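Broma Countertop Care System
Section 4: Cleaning, Testing and Sealing Natural Stone

4.1 Scope

This section covers routine cleaning, absorbency testing and resealing of polished and honed granite countertops with the Broma two-part kit (Baek cleaner concentrate and Drendby penetrating sealer). It applies to kitchen counters, islands and bar tops installed indoors. For marble, limestone and travertine, refer to Section 5. For engineered quartz, do not apply the sealer. Quartz surfaces do not absorb it, and the residue is difficult to remove.

Read the whole section before opening either container. Allow one full evening and the following night for a complete reseal of a standard kitchen.

4.2 Contents of the kit

Baek cleaner concentrate, one bottle with measuring cap
Drendby penetrating sealer, one can
Applicator pad, white, with handle
Microfiber cloths, gray
Test dropper
Nitrile gloves
Record card

Check the seal on the sealer can before use. If the seal is broken, return the kit to the point of sale. Sealer that has been exposed to air thickens and will not penetrate the stone.

4.3 Before you begin

Ventilation. Open at least one window or run an exhaust hood that vents outdoors. A recirculating hood does not remove solvent vapor.

Ignition sources. Turn off gas burners and pilot lights. Do not smoke. Keep portable heaters out of the room until the sealer has cured.

Temperature. The stone itself must be between 50 and 77 degrees Fahrenheit. Counters next to a sunny window can be well above room temperature in July. In that case, work in the early morning or close the blinds and wait for the surface to cool.

CAUTION: The sealer is combustible in liquid form. Cloths soaked in sealer can heat up on their own when bunched together. Spread used cloths flat outdoors until fully dry before disposal.

CAUTION: Wear the gloves supplied. If sealer contacts skin, wash with soap and water. If it contacts the eyes, rinse with clean water for 15 minutes and get medical attention.

4.4 Routine cleaning

Routine cleaning may be done daily and does not require the sealer.

1. Remove crumbs and grit with a dry cloth. Grit dragged under a wet cloth can dull a polished finish.

2. Fill the measuring cap to the lower line with Baek concentrate and add it to one quart of warm water.

3. Wet a microfiber cloth in the solution and wring it out until it no longer drips.

4. Wipe the surface in overlapping straight passes. Work from the backsplash toward the front edge.

5. Wipe again with a second cloth dampened in plain water.

6. Dry with a clean cloth. Water left to evaporate on the surface leaves mineral spots in hard-water areas.

NOTE: Do not increase the strength of the solution. Excess concentrate leaves a film that shows as streaks under low-angle light and interferes with the absorbency test.

NOTE: Vinegar, lemon juice, bleach and ammonia are not substitutes for the concentrate. Granite tolerates weak acid better than marble does, but repeated use shortens the life of the sealer, and some stones sold as granite contain minerals that etch.

4.5 Variation in the stone

Granite is a mixture of minerals, and each mineral takes up liquid at a different rate. Quartz grains absorb almost nothing. Feldspar, usually the lighter part of the stone, can absorb a measurable amount along its cleavage planes and micro-cracks. Dark mica tends to flake at the surface and may leave small pits that hold sealer residue. A single drop of water placed at random is therefore not a reliable test of the whole counter.

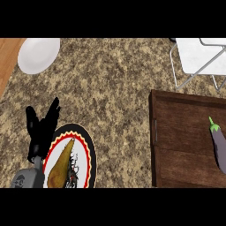
Choose test points that represent the full range of color in the slab. At least one point should be in a light area and one in a dark area. If the counter was made from more than one slab, test each slab separately, even where the pieces appear to match. Slabs from the same quarry can differ in porosity, and an installer may have sealed one piece in the shop and another on site.

Test points near the sink and the cooktop wear faster than the rest of the counter. Include both.

4.6 Absorbency test

The surface must have been dry for at least 24 hours. Do not test directly after cleaning.

1. Mark each test point with a small piece of painter's tape placed beside it. Do not place tape on the point itself.

2. Using the test dropper, place five drops of clean water at each point so that they form a single pool.

3. Start a timer.

4. After five minutes, blot the first pool with a dry cloth and look for darkening of the stone. View the surface from a low angle with light coming from the opposite side.

5. If there is no darkening, place a fresh pool on the same point and leave it for 15 minutes. Blot and check again.

6. Enter the result for each point on the record card.

Interpreting the result:

Darkening within five minutes: the stone is unprotected. Apply two coats of sealer.

Darkening between five and 15 minutes: the existing sealer is worn. Apply one coat.

No darkening after 15 minutes: sealing is not required. Repeat the test in six months.

If the points give different results, treat the entire slab according to the poorest result. Spot sealing is not recommended on polished stone.

NOTE: Very dark granites may show no visible change even when water is absorbed. For these stones, compare the sheen of the blotted area with the area beside it. A temporary loss of reflection indicates absorption.

4.7 Preparing the surface for sealer

1. Clear the counter completely, including small appliances, and clean it as described in 4.4.

2. Remove dried food and paint specks with a plastic scraper held nearly flat. Metal blades may leave gray marks on light stone.

3. Treat oil stains with a poultice before sealing (see 4.10). Sealer applied over a stain locks the stain in.

4. Allow the stone to dry for 24 hours. Around undermount sinks, allow 48 hours. Moisture held in the cut edge takes longer to leave.

5. Mask adjoining wood, painted trim and stainless steel. Sealer can darken unfinished wood permanently and leaves a haze on brushed metal.

4.8 Applying the sealer

One can covers 100 square feet on dense granite with a single coat. Porous stone requires more. Do not thin the sealer to extend coverage.

1. Shake the can for 30 seconds and pour a small amount into a glass or metal tray. Do not use a foam tray.

2. Load the applicator pad until it is damp across its whole face.

3. Apply to a section no larger than you can comfortably reach without moving your feet. Use straight strokes and keep the surface evenly wet.

4. Leave the sealer for eight minutes. If any part dries within this time, add more sealer to that part.

5. Remove all excess with a dry cloth before the sealer begins to dry on the surface.

6. Buff with a clean cloth until no smear is visible.

7. Move to the next section, overlapping the previous one by 2 inches.

8. If a second coat is required, wait one hour and repeat steps 2 through 7.

CAUTION: Do not pour unused sealer back into the can. Contaminated sealer may gel in storage.

4.9 Curing

Keep the counter dry for eight hours. Light use is permitted after that time. Keep oil, wine, coffee and citrus off the surface for 24 hours. Full cure takes three days. During this period, use a board under hot cookware and do not clean with anything except a damp cloth.

4.10 Faults and remedies

Sticky or streaked surface after curing. Excess sealer was left on the stone. Dampen a cloth with fresh sealer, rub the affected area for one minute to soften the residue, and buff dry immediately.

Cloudy patches. Moisture was present when the sealer was applied. Allow three days. If the patches remain, contact the service desk.

Dark spot that does not fade. Oil has penetrated the stone. Mix baking soda and water to a thick paste, spread it a quarter inch deep over the spot, cover with plastic wrap and tape the edges. Leave for 24 hours, remove the wrap, and let the paste dry fully before scraping it off. Several treatments may be needed.

Water still absorbed after two coats. Order a test vial (part 489) and send the completed record card with your request.

4.11 Storage and disposal

Store both products upright, away from heat and out of reach of children. Protect the concentrate from freezing. An opened can of sealer should be used within 12 months. Take leftover sealer to a household hazardous waste site. Do not pour it into a drain.

4.12 Service

Broma Technical Service, Broltgate
Stone care questions: Agnese Hunt
Parts and replacement kits: Cristóvão Tavares

Have the batch code ready when you call. It is stamped on the base of the sealer can.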